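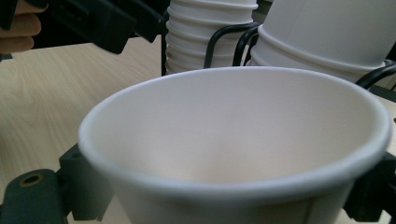 Paper cup, Duduvton

Home | Our work | Grants | News | Contact
3 min read

Duduvton repair mornings: progress report to the Kadlec fund, 26 Oct 2024

Hello again, and thank you for the second payment, which landed safely. I've kept this one shorter than the last (you did ask!).

The repair mornings are going well. We've held 18 since the grant began, and the toasters and lamps keep coming, but the big surprise is clothes. I'd put sewing down as a side table in the original bid and now it has the longest queue in the room. Zips mostly — I had no idea so many coats were sitting in cupboards for want of a zip. I've moved £200 from the electrical parts line to thread, needles and zips, as we agreed by email, and the budget sheet shows it.

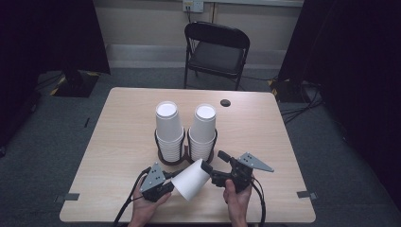
The safety tester finally came from Drikel after a long wait, so we can now check mains items before they go home again. Before that we were turning away anything with a plug that had been opened up, and people were very nice about it but a bit fed up. I've done the training day and passed. We still need 2 more people trained, and that's booked for November.

Less good news: the leaflets. I ordered 300 and the opening time was wrong on every one of them, entirely my fault. We corrected them by hand with a marker pen and they look a bit homemade, but they're out.

Bravevia have said we can keep the hall at the same rent until spring. I'd like to try an evening session as well, as people who work keep asking, and I'll send costs for that separately. The bike corner is on hold till we find somewhere dry to keep the stand.

Receipts are in the shared folder, apart from the one for the sewing machine service, which I'm chasing.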